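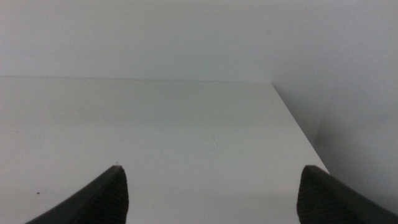

Why does a white table go grey in some places?

247 shares | 9 comments

Last updated: Jan 1, 2024

I have a white table at home and I do nearly everything on it. I draw on it, I eat toast at it, and I once tried to mend a kite on it and got glue in my hair. So I have spent a LOT of time looking at my table, and a while ago I noticed something odd. It isn't the same white all over! Some bits look bright, and some bits look a little bit grey, as if somebody had rubbed a very soft pencil over them.

I thought it was dirty. I got a cloth and scrubbed and scrubbed. The grey bit stayed exactly where it was.

So where does the grey come from? It's all to do with light.

What white really is

Light from the sun (or from a lamp) looks plain, but it has lots of colours mixed up inside it. You've seen them spread out if you've ever seen a rainbow. When light lands on something, some of the colours get soaked up and some bounce off again, and the ones that bounce into your eyes are the ones you see. A ripe tomato soaks up most of the blue and green and bounces the red. A white table bounces nearly all of them -- red, green, blue, the lot -- and when they all reach your eye together, your brain says "white".

Something grey does the same sort of bouncing, only less of it. It sends back a bit of every colour, but not very much of each. Grey is a sort of dim white, if you like.

Can you guess the next bit? If less light lands on one part of a white table, there's less light to bounce back, and that part looks greyer. The paint hasn't changed at all.

Near the window, far from the window

My table has one end by the window. The light from outside reaches that end first and it's nice and strong there. By the time it gets to the other end it has spread itself out, a bit like butter when you've got a small lump and a big slice of bread, so each patch of table gets a thinner helping. The change is very gentle. You can't put your finger on the table and say "the grey starts HERE", because there isn't a line, it just slides from one to the other.

If a cloud comes over, the whole table goes duller. In March, when the clouds at our house whizz about like anything, I can sit with my colouring pencils and watch the table go bright, dull, bright, dull.

Shiny tables and not-shiny tables

Some tables are shiny and some are what grown-ups call matte (say it like "mat"). On a shiny table the light bounces off neatly in one direction, like a ball off a hard floor, so you get bright spots and you can sometimes see an upside-down lamp in it. On a matte table the surface is a tiny bit rough. It might feel perfectly smooth to your hand, but if you could shrink down smaller than a grain of salt, you'd find it was bumpy. The light hits those bumps and goes off every which way, and there's no bright spot, only a soft, even sort of glow.

I like matte ones best for drawing. I don't get a lamp shining up into my face when I'm trying to do horses.

Try it yourself

You'll need a white table or a big sheet of white paper, a torch, and 2 small scraps of white paper cut from the same piece.

Make the room a bit dark. Shine the torch on one end of the table and put one scrap of paper at the bright end and the other at the dim end. Now look at them both. The dim one looks greyer, doesn't it? Swap them over, and the one that was grey goes white and the one that was white goes grey!

Now lay the torch down flat so the light skims along the table sideways. You might see crumbs you had no idea were there, each with a long skinny shadow. I found six, and a sequin.

Please don't shine the torch in anybody's eyes, and that includes the cat.

Your brain is a bit of a fibber

You probably never noticed any grey on your table before today, and I'll tell you why. Your brain knows the table is white, so it quietly tidies up the picture for you and says "white, all white, carry on with your toast". It does this all day long with walls and snow and bedsheets. People who paint pictures have to learn to stop listening to it. If you're painting a white table and you only use white paint, it comes out looking flat, so you have to mix in a tiny dab of grey for the dimmer parts (and sometimes a tinier dab of blue or yellow).

There's a painting club for under-elevens at the library in Clukholm, and the first thing we did there was paint a white plate. I used five different greys. It came out a bit wonky on one side, but it did look like a plate, and it's stuck up on my fridge.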